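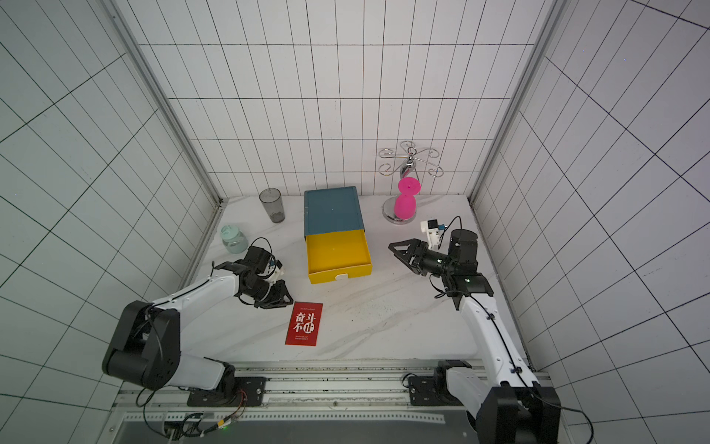 Two arms, one drawer unit, yellow drawer part open.

Does a small two-arm bench cell need a written risk assessment?
2 min read

Posted by Lakshmi Iyer

We have two small arms on one rail at Wimmont, doing drawer and card handling. Our supplier, Jokeo, says arms this size are "safe by design" and a printed checklist will do. I don't buy it. The checklist has 50 lines and hardly any of them mention two arms sharing a table. What do people really do before they let anyone reach in?

Gangadharan Sundaram

"Safe by design" is a sales phrase. You assess the whole job: arm, gripper, whatever it holds, and the person next to it. Start with ISO 12100 for the method, then the ISO 10218 parts for robots.

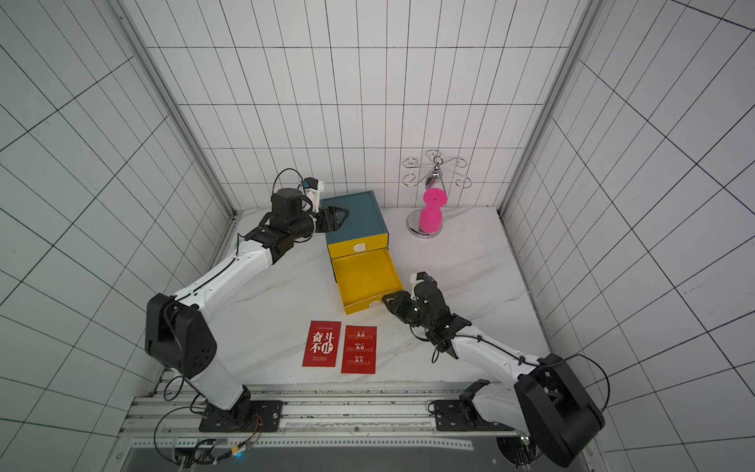 With two arms on one unit, I'd want these written down before anything else:

- who may start it, and from where
- one stop that halts both arms – test it, don't take the supplier's word
- where fingers could get trapped between gripper and drawer
- a speed limit for when someone is within reach
- loose cables kept clear of anything that moves

Be wary of force figures measured with an open gripper. A pointed finger pushing on a knuckle is another matter.

Evaristo Zepeda

Bit over the top for a bench arm, if you ask me. We ran ours for over 400 hours with a sign on the door and had no bother.

Halyna Kushnir

No bother so far isn't a test result, Evaristo. I agree with Gangadharan, and I'd add: redo the assessment when the task changes. Ours was signed off in September for one set of objects and people kept quoting it long after the set had grown.
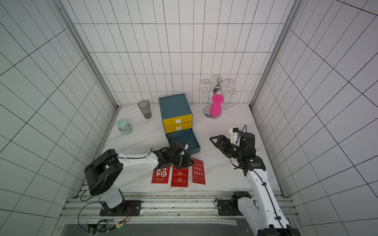 Three red cards on the table, with an open teal box beside them.

Related
Do wrist cameras count as a safety device?
Gautam gripper pads: worth the money?
Hulach stop button wiring, thread 2452

Contact us | Copyright Bench Help | Back to top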